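Etisitz Building, Residents Meeting, October 10, 2022
Minutes (typed during, sorry for gaps)

Started late, keys to the ground floor room again. 11 units present, enough for a vote. Last minutes approved, no changes.

1. Heating season
Boiler service done by Clernex, report is in the blue folder. Two radiators on the stairs still cold at the top, to be bled. Thermostat in hallway stays where it is, no more turning it up please. Bills: prepayment goes up by 200 per unit for the year, paid in two parts, second part in December. Long discussion. Several people want it monthly. Management to ask if monthly is posible without a fee.

2. Top floor windows
Condensation complaints, same as last winter. Dark frames up there get cold fast. Advice from the Clernex sheet: air out short and wide, not tilted all day, keep heat on low when out. Seals to be checked before it freezes. 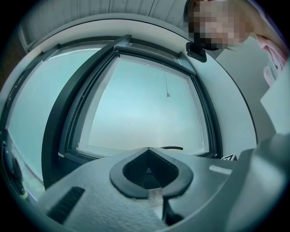 Unit 5 asked whether the seals are paid from the common fund or by each owner. Rules say window frames are common, handles and glass inside are the owner's. Not everyone agrees, somebody will bring the old contract. Parked till next time.

Quote from Quartey for new seals, whole top floor, came in higher than expected. Second quote wanted. Eltix to be asked. No vote untill both are on paper.

3. Bikes and strollers
Bike room full. Tags go on all bikes, untagged ones moved to the yard after 5 weeks. Strollers OK under the stairs if folded. Fire door NOT to be propped open, said this last time too.

4. Laundry room
Sign-up sheet keeps going missing. New one gets taped inside the door. Dryer 2 takes coins but won't start, out of order note is up. Lint trap: clean after each load. Proposal to allow loads after 10 pm, voted down.

5. Roof and attic
Gutters before the leaves are all down. Pitched windows on the attic side fog up and ice over in hard frost, don't force a frozen handle. Let it warm first, then open.

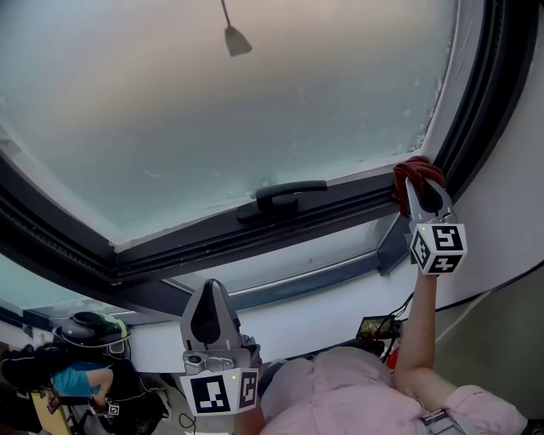
Unit 9 said a dehumidifier helped a lot more than airing did, and offered to lend it out. Runs loud, empties every day. Put your name on the list by the mailboxes. Power is on whoever has it.

6. Other
Light in back entry flickers, bulb swapped already, so probly the fixture. Recycling: flatten boxes. Snow duty list goes up with the December notice, swaps are fine but write them down.

To do:
Management - monthly payment question, second quote
Unit 5 - find old contract
Unit 9 - dehumidifier list

Next meeting after the holidays, date to follow. Closed 8:40.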